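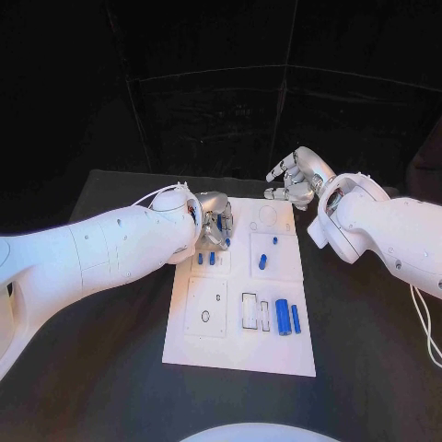

White sorting board with printed outlines — keep it or go foam?

Forum: Workbenches and Layout

benchrat84
Trying to settle my bench setup before December. White board flat on a dark gray top, light outlines on it for where stuff goes, black fabric hung behind. Love the contrast. Problem is the outlines are so faint. Evening light, I lose half of them. Redo in a darker line or give up and cut foam?

toomtray
Darker line. Foam is a pain, every time you swap a part you're cutting again.

plainpine
Disagree. Foam holds things. Printed shape is only a suggestion, bump the table and everything's wandered off. I did one for my Fekari driver set, 114 bucks in foam and blades by the end, still worth it.

toomtray
114 for foam?? no thanks

benchrat84
Yeah not spending that. Small parts mostly, they don't roll much.

wallia_shed
Leave the lines light. Seriously. Heavy black outlines and small dark parts just vanish into them. I went over mine with a 3 mm marker and hated it by dinner. Try mid gray.

plainpine
ok that's fair for small stuff

gluestick16
What's the cloth for? Mine would be full of sawdust in a day.

benchrat84
Cuts the clutter behind the bench, I find things faster w/ nothing busy back there. It creases like crazy tho. Steaming helps for a week maybe.

gluestick16
Weight the hem. Slip a dowel in the bottom, creases mostly drop out. Or paint the wall black and be done — one can of matte, no washing.

wallia_shed
Paint shows every scuff. Cloth you can at least take outside and shake.

toomtray
Back to the board. Does it slide? Shelf liner under the corners, cheap and you can still lift it off to wipe the table.

benchrat84
It does slide a bit. Will try teh liner.

plainpine
Print one sheet in gray, tape it down, live with it a couple weeks before you commit. The copy place in Zistivthorpe does big sheets while you wait.

benchrat84
Doing that. Gray lines, liner, dowel in the hem. Foam stays on the maybe list, sorry plainpine

plainpine
you'll be back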